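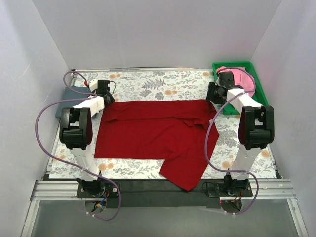 Daranee Rattanakul
イヤホンのレビューを少しずつ投稿します。日本語は勉強中なので、変なところがあったら教えてください。今回はTresteoのワイヤレススピーカー「Rarero」です。長くなるので、いくつかに分けて書きます。
2022年6月8日

Daranee Rattanakul
すみません、最初の投稿に「イヤホンのレビュー」と書きましたが、正しくは「スピーカーのレビュー」です。いつもイヤホンのことばかり書いているので、指が先に動いてしまいました。

Daranee Rattanakul
まず大きさです。片手で持てますが、私の手には少し太いと感じます。重さは500グラムで、かばんに入れると「入っている」とはっきり分かります。毎日持ち歩くより、家の中で部屋から部屋へ動かす使い方が合うと思います。

Daranee Rattanakul
音について。低音は強いですが、ぼやけません。ベースの音の始まりと終わりがちゃんと聞こえます。人の声は少し前に出ます。ラジオやポッドキャストをよく聞く方には、とても聞きやすい音です。
高音は、正直に言うと少しおとなしいです。シンバルの余韻が早く消えるように聞こえます。アプリのイコライザーで高音を2つ上げたら、私の好みに近くなりました。

Daranee Rattanakul
比べたのは、前から使っているFlerkskaの小さいスピーカーです。Flerkskaのほうが音は明るいです。でも音量を上げると、声がざらざらしてきます。Rareroは大きくしても形がくずれません。台所で換気扇を回しながら聞くなら、私はRareroを選びます。夜に小さい音で聞くなら、まだFlerkskaのほうが好きです。

Daranee Rattanakul
電池は、中くらいの音量で15時間もちました。朝から流して、夜に寝る前に切れました。充電はUSB-Cですが、ケーブルが短いです。コンセントが机の後ろにあるので、結局、自分の長いケーブルを使っています。
満充電までは120分かかりました。充電しながら音を出すこともできます。

Daranee Rattanakul
困ったことも書きます。電源を入れるときの音が大きいです。音量を下げておいても、この音だけは小さくなりません。朝早く使う方は注意してください。アプリの中も探しましたが、消す設定は見つかりませんでした。
もう一つは、ボタンの字が本体と同じ色で、暗いところでは読めないことです。私は指で場所を覚えました。

Daranee Rattanakul
接続は安定しています。電話とパソコンの両方に同時につなげます。ただし、パソコンで通知の音が鳴ると、電話の音楽が一度止まります。これは仕様だそうです。私はパソコンの通知を切りました。

Daranee Rattanakul
質問をいただきました。「2台でステレオにできますか」。説明書にはできると書いてありますが、私は1台しか持っていないので、試していません。

Daranee Rattanakul
買ったのはKaewmaneeというオンラインのお店です。箱の角が少しつぶれていましたが、中身は無事でした。自分のお金で買いました。メーカーからは何ももらっていません。

Daranee Rattanakul
10月に新しい色が出るという話を読みました。音が同じなら、買い替える必要はないと思います。次は同じTresteoの有線イヤホンについて書くつもりです。こちらは本当にイヤホンです。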